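## 4. 빗물받이(홈통) 브래킷 달고 물매 잡기

앞 장에서 처마널까지 손봤으면 이제 제가 제일 좋아하는 단계예요! 저는 Zanetti 홈통 세트로 설명할 건데, 다른 제품도 순서는 거의 비슷합니다(나사 규격만 설명서에서 다시 보세요).

1. 처마 길이부터 재세요. 저희 집 앞쪽은 3336mm가 나왔어요. 종이에 꼭 적어 두시고요, 저는 안 적었다가 사다리를 두 번 더 탔습니다.
2. 물이 내려갈 선홈통 위치를 정합니다. 보통은 집 모서리 쪽인데, 저는 현관 반대편으로 뺐어요. 현관 앞이 겨울마다 얼어서요.
3. 선홈통에서 먼 쪽 끝에 브래킷을 먼저 답니다. 여기가 가장 높은 자리예요.
4. 반대쪽 끝은 그보다 낮게 답니다. 1m당 3mm씩 내리면 되고, 저희 집은 전체로 10mm쯤 내렸어요.
5. 양 끝 브래킷 사이에 실을 팽팽하게 당겨 묶습니다. 실이 처지면 물매도 같이 처지니까 손가락으로 한번 튕겨 보세요.
6. 실을 따라 중간 브래킷을 답니다. 간격은 606mm로 맞췄는데, 서까래 위치와 겹치면 조금 당겨도 괜찮아요.
7. 홈통을 뒤쪽 턱부터 걸고 앞쪽을 눌러 끼웁니다. 딸깍 소리가 날 때까지요.

> **주의:** 사다리를 홈통에 기대지 마세요. 꼭 벽이나 사다리 받침대에 기대고, 아래에서 잡아 줄 사람을 한 명 부르세요. 비 온 다음 날 아침은 그냥 쉬시고요.

> **참고:** 이음매에는 고무 패킹이 들어갑니다. 방향이 있어서 거꾸로 끼우면 그 자리에서 바로 샙니다. 제가 해 봐서 알아요...

### 4.1 물 흘려 보기

1. 홈통 안의 톱밥이랑 나사 부스러기를 손으로 걷어 냅니다. 물로 밀어 버리면 선홈통 엘보에 다 모여요.
2. 높은 쪽 끝에서 물을 천천히 붓습니다. 호스를 세게 틀면 넘쳐서 어디가 새는지 알 수가 없더라고요.
3. 물이 고이는 자리가 있으면 연필로 표시하고, 그 자리 브래킷 나사를 2바퀴만 풀어 높이를 다시 잡으세요.
4. 이음매 아래를 마른 휴지로 닦아 봅니다. 휴지가 젖으면 패킹부터 다시 보시고, 실리콘은 그다음이에요.

처음에 저는 실리콘부터 잔뜩 발랐는데, Samuele Pagano 씨가 보더니 전부 긁어내라고 하더군요. 긁어내는 데 일요일 오후가 통째로 갔습니다(바르는 건 십 분이었는데 말이죠).

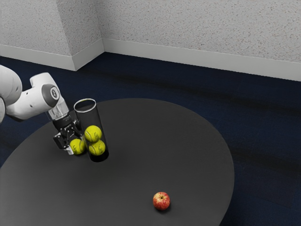
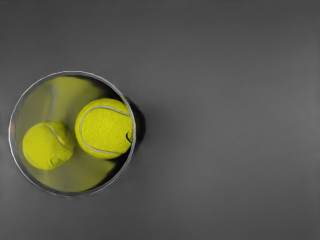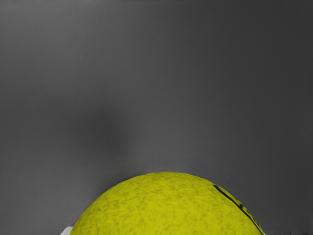

*이미지 출처: Carolina Arruda / Olham (3D 렌더링)*

### 4.2 낙엽망은 언제 다나요?

물 흘려 보기가 끝난 다음에 다세요. 먼저 달면 고인 물이 안 보여서 도로 떼게 됩니다. 망은 홈통 앞턱에 걸고 뒤쪽은 기와나 싱글 밑으로 살짝 밀어 넣으면 되는데, 싱글을 억지로 들면 접착면이 떨어지니 살살 하세요. 큰 나무가 가까이 있는 집이면 망을 달아도 4월에 한 번은 올라가서 꽃가루 뭉친 걸 털어 줘야 해요.

남은 브래킷은 버리지 말고 나사랑 같이 봉지에 넣어 두세요. 선홈통 고정은 5장에서 이어집니다.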